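[Peltcombe Menders] Re: What colour for the table and the surround?
From: Halldóra Overgaard
February 20, 2025

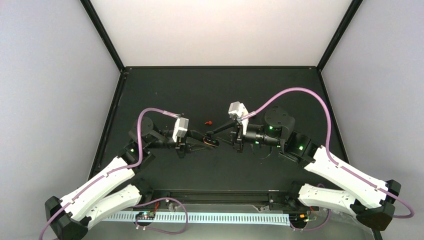
Dear Tülin, and everyone else who has been following along, I've been turning your question over since yesterday, and I'm afraid the answer has grown a bit. I think we fuss far too much about lamps at our benches and hardly at all about what sits behind and under the work. My own mind is pretty well made up in favour of a dark top with pale sides. The dark grey tabletop with those grey-white walls, slanting out toward you, and the flat lit panel across the back is very close to what I'd choose for mending, right down to the black border that shows you where the table stops. Pale things stand out on a top like that, and the light comes at you as one even sheet with no bulb to squint at.

> Tülin Dursun wrote:
> Hello all, we finally have the spare room cleared and I want to
> do the mending corner properly this time. The old table is
> glossy white and by mid-afternoon I can't look at it. Herman
> says paint it black and be done. My daughter says green, like a
> cutting mat. The nook it goes in is 55 inches wide with a wall
> on either side, and the window is behind me, so I'm always
> working in my own shadow. What have people used? And should
> the walls be the same colour as the table or different?
> Budget is small, patience is smaller. Thanks, T.

So, the window first. If it's behind you, don't fight it. Put the light at the far side of the table, facing you, and let it be as wide as you can manage. I had a desk lamp on a bendy neck for years and it gave me one bright puddle and a lot of gloom, and I used to slide the work about chasing the puddle. When I moved to a wide flat panel at the back I stopped noticing the light at all. Mine came from Ekinci, the shop beside the old bakery, and it was dearer than I'd hoped, but I haven't regretted it. Do get one with a dimmer. Full strength is lovely for dark wool and a bit fierce for anything else.

Now the table. I'd talk Herman down from black, if he'll let you. I tried it at my last house and every bit of lint in Peltcombe came to live on it, and navy thread simply vanished. Dark grey is kinder. You can still find a dropped navy button, and white cotton shows up beautifully. Make sure it's a flat finish too - a shiny dark table will give you the whole light panel back again as a reflection, and you'll be no better off than you are with the glossy white. Nazmiye Öztürkmen used a Jetuvik matte in a grey she said looked like wet slate on the lid, and hers has stood up to hot mugs and a dropped iron. She gave it two coats and left it 15 days before she put anything heavy down.

For the walls, go different, and go pale. Anything strong will throw its colour onto the cloth, and then you match a patch to a sleeve and carry it outside and it's all wrong. (Ask me about the brown corduroy. Or don't.) A soft grey-white is plenty, and if it leans a little toward lavender I wouldn't worry, my eye stops seeing that quite quickly.

If your side walls are square on and you feel boxed in, you could lean a painted board against each one so they open out toward the room. It gives your elbows somewhere to go. A dark strip along the edge of the tabletop is worth doing as well, even if it's only tape. I've knocked a tin of almost 500 pins off a table with no visible edge, and I was still finding them in May.

I'm happy to lend you my sample boards from the Stivasach swap day. They're in the hall cupboard, under the quilt batting.

Warmly,
Halldóra

Comments

Felicidad Ocampo
Agree about the matte. I used eggshell and it's shinier than the tin let on. Going to sand it back when the weather warms up.

Herman Hutapea
I have been outvoted on black. Grey it is. Is the Jetuvik all right over old gloss or do I need a primer?

Nazmiye Öztürkmen
Primer, Herman! And a light sand first. I have half a tin left over if you want to come and get it.

Felicidad Ocampo
Halldóra, how high does your panel sit above the table? Mine is on a shelf and I think it's too far up.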